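How to plan a budget for hand-held grippers

By Volodymyr Maksymiv
Last updated: February

Before you ask for a price, write down what the gripper must hold. At Lotdale we skipped this step and bought fingers that were good for boxes and poor for cloth. Bedding, coats and other soft goods need a wide finger with some grip at the base, and the finger is a part that you will buy again.

Start with the body. Our quote from Wullus was 488 dollars for one unit, without the camera. Antoniuk asked 500 with the camera mount included, so the second offer was cheaper for us. Always compare the full set — body, fingers, pads, mount, cable.

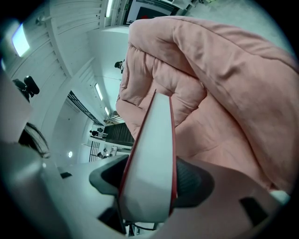
Next, put the spare parts on their own line. I plan 2 sets of fingers for each gripper and keep 200 dollars per unit for pads and screws. If you hide this money inside the main price, the person who approves the budget will cut it, and in the middle of the work you will wait for delivery.

Then think about where people will use the tool. Work in one room needs only a table and a charger. If your people will carry it through halls and on stairs, add a wrist strap and a hard case. Ask also how much the unit weighs with everything attached, as sellers like to give the weight of the bare body.

Last, order one unit and use it for a full working week before you order the rest. Pronerley accepts returns only in the original packing, so keep the box. Write the serial number in your budget sheet on the same day.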